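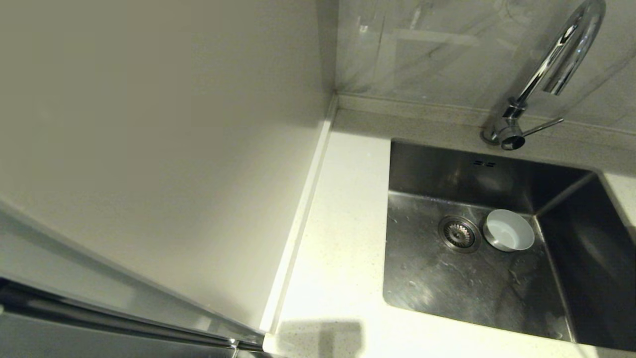 Remigiusz wrote to me that he wipes down his pale speckled counter every single night and it still looks dull by breakfast, and could I please tell him what he's doing wrong. Well, bless him, probably very little! Most dullness on a light countertop is soap left behind, and it comes off easily once you stop adding more.

What you need
2 soft cloths
A bowl of warm water
Dish soap, one small drop
An old soft toothbrush

How to do it
1. Clear everything off, even the soap bottle, and brush away the crumbs with a dry cloth.
2. Wet the first cloth in the soapy water, wring it hard, and wipe from the back ledge toward you.
3. Go along the trim and seams with the toothbrush. Gently now — you want to lift the grime and leave the caulk alone.
4. Clean behind the faucet, where drips love to settle (mine gets a chalky ring there by April, every year).
5. Rinse the cloth in plain water and go over it all again. Please don't skip this one, it's the step Remigiusz was missing.
6. Dry with the second cloth, then use it on the faucet too.

If your counter meets a stainless appliance, wipe the metal last, along the grain, with a barely damp cloth. I do my whole kitchen this way before bed, usually with the radio going.

Tainá Caldeira, 18 Sep 2018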